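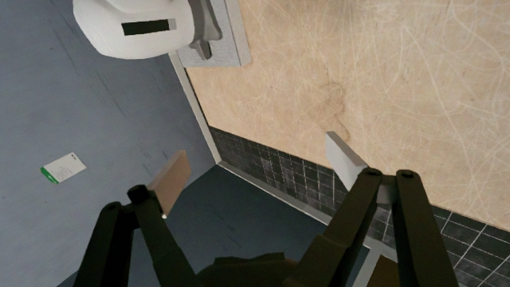 Gripper view, open, over the corner of the table.

The Yellow Stick
a short story

So it's Thursday, the Taldale robotics club has until midnight to send its run to the Pristberg Open, and I'm eating dry cereal out of a mug because Matilde Meireles has told me I can't touch the keyboard anymore.

Fair enough! I'm the one who renamed the gripper file and lost us most of June.

The task sounds like something you'd give a toddler. There's a table, a rack, and a yellow stick, all of it inside the simulator, and the arm has to pick up the stick and put it in the rack. That's it. You get 500 points for a clean placement and you lose 13 every time you bump something. Our best score was 1,580. Betard High had 3,000, and they'd posted it with a little crown next to their name (rude).

"Run it again," said Matilde.

I ran it again. Well, I pointed at the button and she ran it.

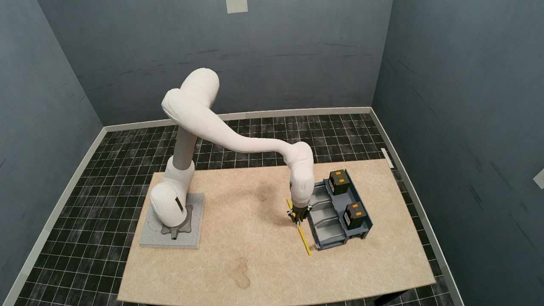
I stopped chewing. Salvador Louro, who'd been lying on the carpet under the whiteboard since dinner, got up on one elbow.

"Is it holding it?" he said.

"Don't talk to it," I said.

"I'm talking to you."

"Well, don't."

I know it's only pixels. I know there's no arm and no table, and that Mr. Sampaio's old desktop was wheezing away doing sums. But I swear I was leaning to the right, like you do in bowling, and so was Matilde, and she doesn't even like bowling.

Then she hit pause. I could've thrown the mug.

"Why would you do that?"

"I want to check the angle," she said, very calm, and pulled up the other runs, the ugly ones, and started clicking through them with her chin in her hand. Salvador lay back down. It was 10:40. I poured more cereal and kept my mouth shut, mostly.
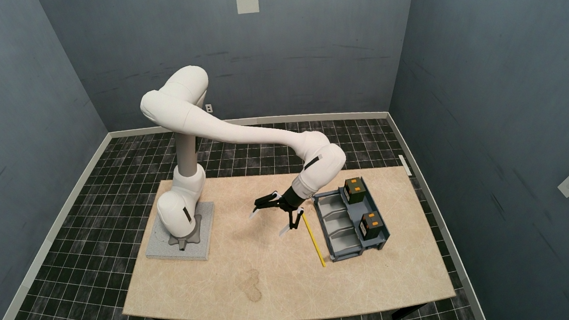

10:52

"Your turn," Matilde said, and slid me the keyboard.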